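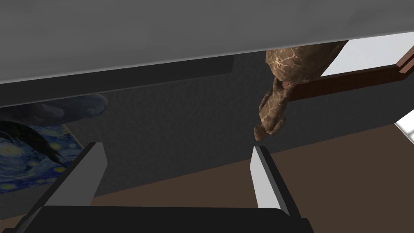

Nallstead, miércoles, 4 de septiembre de 2024

Flesura publica la versión 3 de Ilter, su planificador de agarre para pinzas de dos dedos.

El módulo de percepción se ha evaluado en más de 900 escenas simuladas, con objetos de forma irregular — entre ellos, una pieza marrón veteada — y fondos con texturas complejas, como una lámina de «La noche estrellada».

La orientación del objeto deja de ser un parámetro fijo: se estima en cada ciclo de control.

Se han corregido 14 incidencias registradas desde marzo. La relación completa figura en las notas de la versión.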